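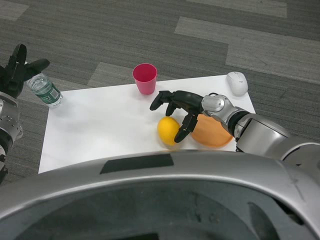
Right hand closes too early on small objects, then faults out

Asked by Zhenhua Yuan, 27 Nov 2020
Tags: hands, grasping, overcurrent, wrist calibration

We have a two-arm upper body running the Tarkadow control stack, with a five-motor hand on each side. The work is tabletop picking on a sheet of white paper on the floor: a red cup, a yellow ball, an orange disc, a computer mouse and a water bottle. The left hand does the bottle and the right hand does the rest.

The left side works. The right side has a problem that I can't pin down.

On the ball, the right hand comes in palm down, stops at the pre-grasp pose, and then begins to close before the wrist has finished going down. The fingertips hit the top or the side of the ball and push it. Sometimes it rolls against the disc. The hand keeps closing, the index finger runs into the paper, and the hand controller reports an overcurrent fault. After that the fingers go limp but the arm keeps moving to the lift pose. That last part worries me more than the missed grasp. I would expect the arm to stop when the hand faults.

What I have in the log for a typical failure:

pre-grasp reached, right
descend start
hand close start
finger 2 current limit
hand fault, torque off
descend complete
lift start

In a good run "descend complete" comes before "hand close start". In a bad one they are swapped like this.

Things I have tried:

Swapped the ball for the mouse. Same fault, less often.
Lowered the closing speed. The fault comes later but it still comes.
Recalibrated the right wrist with the Tarkadow tool. No change.
Restarted everything. It works for a while and then goes back to failing.
Raised the finger current limit from 2,000 to 3,000 mA. The fault went away for a morning, then finger 2 started making a clicking noise, so I put it back to 2,000.

The grasp script is the same file for both arms with the side passed in as a parameter. Software was updated in October and I can't say for sure if the problem was there before, as we mostly used the left arm until then.

Is this a hardware problem in the wrist, or something in the script? And how do I get the arm to stop on a hand fault?

3 answers

Answer by Haiyan Xia
Score 1

Sounds like the ball is just hard to pick up. They roll. Try putting a bit of tape under it or use a cube. We use foam cubes for all our demos and don't have trouble with them. Also check the battery, low voltage makes hands do odd things.

Comments

Zhenhua Yuan: It happens with the mouse too, and that doesn't roll. We are on bench power.

Haiyan Xia: OK then I don't know. Maybe a cable.

Answer by Tuulikki Valtonen
Score 14 (accepted)

First, leave the current limit at 2,000 and take the hand off to look at finger 2. A clicking noise after running at 3,000 is usually a tendon jumping on its pulley or a chipped gear tooth. Don't run more grasps on it until you have checked. Power off the arm before you put your own hands near it. Torque off on the hand does not mean torque off on the arm, and your log shows that.

Now the early close. I don't think it's the wrist. Your log has the two steps out of order, and a bad wrist can't do that. The script is not waiting for the arm to finish. It is waiting for something else, and on the left that happens to be good enough.

Look for the line in your grasp script that waits after "descend start". In older versions the wait call took the arm name and blocked until the motion was done. In the newer ones it takes a timeout in milliseconds as well, and if you don't pass one it uses a default of 200. When the timeout runs out it returns false and the script carries on. If nothing checks the return value, the hand closes wherever the arm is at that moment.

That would fit with the left arm working. The bottle is lying on its side, so if your left approach starts close above it, that move can finish inside the default. If the right arm has farther to go, it won't. Compare the two descend distances in your config. It could also fit with it getting worse some time after a restart, if the planner is slowing down, but that part is a guess.

What to change:

1. Pass a real timeout to the wait. Take the slowest descend in your log and double it.
2. Check the return value. If it is false, stop the arm and end the attempt. Do not close the hand.
3. Subscribe to the hand fault message and call the arm hold function from there. Use hold. The release function lets the arm drop.
4. Put a check for a hand fault before the lift step as well, in case the message gets lost.

For number 3, the hand and the arm are separate controllers, and by default neither one knows about the other. You have to link them yourself. Do it for both sides, including the left one that works.

Test it with the paper clear and the speed turned down. Unplug the right hand's data cable with the arm powered off, power up, and start a grasp. The arm should refuse to go past pre-grasp. If it goes down anyway, your fault link isn't working yet. Have someone at the stop button while you do this.

Comments

Zhenhua Yuan: The wait call had no timeout. I set one and checked the return value. Ran the ball and the mouse for the rest of the afternoon and the two log lines are in the right order now. Finger 2 had a frayed tendon and we are waiting on a replacement, so I ran with the spare hand.

Tuulikki Valtonen: Good. Did you do the fault link?

Zhenhua Yuan: Yes, with hold. The unplugged test went down to the paper the first time. I had subscribed to the left hand's topic for both sides. Fixed, and now it stays at pre-grasp.

Lingyun Xie: Same default caught us on a Pastov arm with this stack. Ours was on the lift side, so it opened over the floor.

Answer by Vendula Štěpánek
Score 5

Agree with the answer above on the wait call. Two things to add.

The current limit is there to protect the finger, and it did its job. If you get an overcurrent when the hand touches the table, the fix is in the height or the timing. Write the original value on a label and stick it to the controller, so that the next person puts it back.

Also add a minimum height for the fingertips on each side. We set ours a little above the work surface, measured with the hand closed, as the index finger swings lower than its open position partway through the close. If you measured with the hand open you will be too low even when the timing is right. That may be why yours reaches the paper. The setting is per arm in the workspace file and it isn't copied when you duplicate a side.

We still get the occasional contact with flat things like your disc. For those we come in from the side and slide the object a bit before closing. It's slow but it hasn't faulted.

Comments

Zhenhua Yuan: Measured with the hand open. Will redo it when the tendon comes.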